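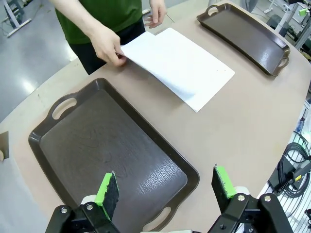
Serving trays for sorting paper: good idea or am I kidding myself?
Home & Desk > Paper, mail and filing

Vesela Stojanovska
Nov 17, 2019

Hello all, long-time reader and very occasional poster. Every December I put together our choir's songbook, which means 122 singers and a good many loose pages (Georgiev, our director, likes to swap out a carol at the last minute, bless him). Up to now I've made piles straight on the dining table, and every year somebody walks past with a coat on and the piles become one pile.

So this year I'm thinking of using plain brown serving trays, the kind with rounded corners and a hand slot at each end. I like that I can pick up a whole stack and carry it to the other room when we need the table for supper. I looked at the stacking letter trays from Fimum, but they're made to sit on a desk, and I can't see myself walking down a hallway with one. Has anyone here done this for more than a weekend? I'd love to hear how it went before I go out and buy a bunch of them.

Brutus
Member, 30 posts

I've sorted paper for a living and I have to be the grump, sorry Vesela. A serving tray is too big for letter paper. The sheets slide when you lift, and you spend your evening tapping the edges square again. The whole point of a letter tray is that it fits the letter. Also, a glossy tray shows every finger mark, and if there's anything greasy left in it from its former life, it goes right onto your bottom sheet. Ask me how I know (garlic butter, a stack of tax forms, a very long phone call).

If you must do it, wipe the tray with a dry white towel first and look at the towel. If it comes up gray, wash the tray and give it plenty of time to dry.

Velimir Vukčević
Member

I'm going to disagree with Brutus, with affection! The extra room is exactly what I like about them. You can get your fingers down beside the stack and pick up a single page without bending the corner, and I never managed that with a letter tray, my hands being what they are. I do the handouts for our hiking club this way and have for 13 years, and yes, they slide a bit, but they slide inside the rim and no farther.

What does help is a second pair of hands. When a long sheet goes from one person to the next, each of you holds an end and keeps it taut until the other one really has it. Sounds fussy, I know, but it saves a lot of creases.
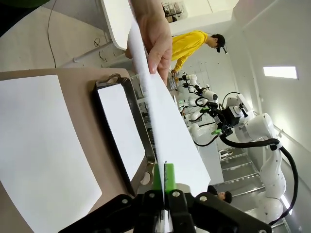 Brutus
Member, 31 posts

Velimir, handouts for a hiking club are one page! Try it with a booklet. By page six you'll have trays from here to Pondinano and no place to put your coffee.

(I do agree about holding both ends. Credit where it's due.)

Vesela Stojanovska

Oh, this is so helpful, thank you both, even the garlic butter. The songbook is 33 pages this year, so Brutus has a point about the table. I think I could do it in rounds, a few pages at a time, and put the finished sections in a box under the window where the coats can't reach them.

Velimir, do you move the pages one by one, or in little bunches? My sister swears by bunches but she also loses pages.

Velimir Vukčević
Member 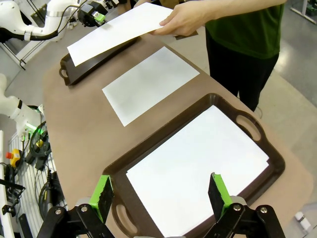 One by one for me, Vesela, though I'm retired and have the radio for company, so speed isn't much of a concern. I keep the full stack in the tray nearest me and build the new one in the tray farther back, with enough bare table between them to lay a page down. That gap gets more use than you'd think. A sheet lying flat there between the two trays is my "not sure about this one" page, upside down or smudged or maybe a double, and it stays there until I've had a proper look at it. With your sister's bunches I'd never catch those. And I don't fuss if the stack sits a little crooked in the tray, with a corner poking toward the rim. I square it up once at the end, on the table, and that does it.

Brutus
Member, 32 posts

Crooked stacks. I'm going to go lie down.

Fine, one practical thing before I do. Vesela, buy two trays and try a single section before you buy any more. If the sliding drives you up the wall, you still have something to serve cookies on at the concert.

Vesela Stojanovska

Two trays it is! I'll try the first section this week and come back to report, and Brutus, I promise to square up the edges every so often and think of you.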